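Foro Ustmont > Manipulación con pinza > Normas y buenas prácticas
Tema: Criterios para dar por válida una toma de doblado

pinov21
Estoy redactando la hoja de normas para doblar tela oscura con pinza de mano. Propongo 3 reglas: empezar con los dedos abiertos, no arrastrar la tela de debajo y soltar antes de retirar la mano.

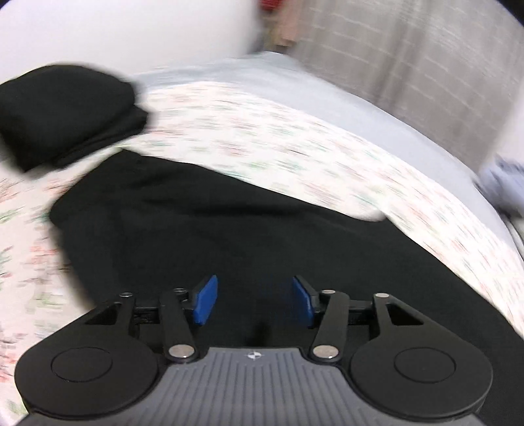 La segunda es la que más se incumple. Si el estampado se mueve con la prenda, yo descartaría la toma entera.

Brilla
No estoy de acuerdo. En una casa las sábanas se mueven. Con 1000 tomas por lote, descartar por eso sale caro. Yo pondría una etiqueta y seguiría. 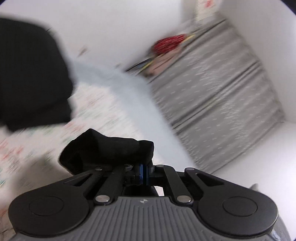 Tela negra sujeta entre los dedos, con el estampado detrás.

Lo que sí prohibiría son los giros bruscos de muñeca con la prenda cogida. Se pierde la referencia del borde.

pinov21
Vale para la etiqueta, pero entonces hay que fijar un límite. «Se movió un poco» no es un criterio.

Jitpraphai
En nuestra hoja van dos revisores por toma y decide un tercero si no coinciden. El límite se escribió en noviembre y no se ha tocado.
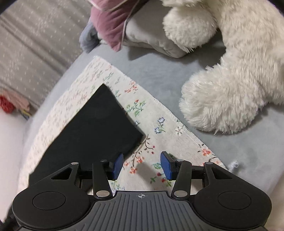 Maysoun Awwad

Añadiría otra regla: antes de cerrar los dedos, la prenda extendida y las esquinas a la vista. Negro sobre claro se distingue bien; negro sobre negro lo dejaría fuera de la norma.

Brilla
Con lo de las esquinas, de acuerdo. Lo de descartar sigo sin verlo.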